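Thread on suturing practice, for anyone who thinks the hard part of a stitch is the knot. I thought so too, and I had a whole drawer of knots to prove it.

1/ The hard part is the needle. It's curved. Your instincts are straight. You will push it forward like a sewing needle and it will come up somewhere in the next county.

2/ Our handout, photocopied so often the diagrams have freckles, says to turn the wrist and let the curve do the work. The curve, in my first 11 tries, had called in sick.

3/ Where you hold it matters more than how hard. Too near the tip and there's nothing left to drive with. Too near the thread end and it swivels like a shopping cart wheel.

4/ I keep a log, in a notebook from the Pamommont gift shop with a goat on the cover. Entry 47 reads, in full: "angle?? again." Entry 48 is a drawing of the goat.

5/ Then there's the handoff. One instrument has the needle, the other wants it, and for a moment both have it. Letting go first is a skill. Letting go second is also a skill. Letting go together is how you spend 10 minutes looking for a needle.
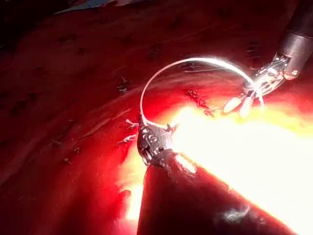
6/ Gallardo replied that the handoff is easy if you stop chasing the needle and park the second grasper where the arc is going to end up. I've been chasing it since April 3, 2018, so this was a lot to take in before coffee.

7/ Annoyingly good advice, though. Tried it on the practice pad: 2 clean passes in a row, then one that went through the pad and into the towel. The towel is now very well attached.

8/ Also, watch the shine. A wet surface under a bright light throws glare right where you'd like to see the tip. I tilt the lamp, lose the glare, lose the needle as well, tilt it back.

9/ Next up is running stitches, with even spacing. I have seen my spacing. More when the goat notebook fills up.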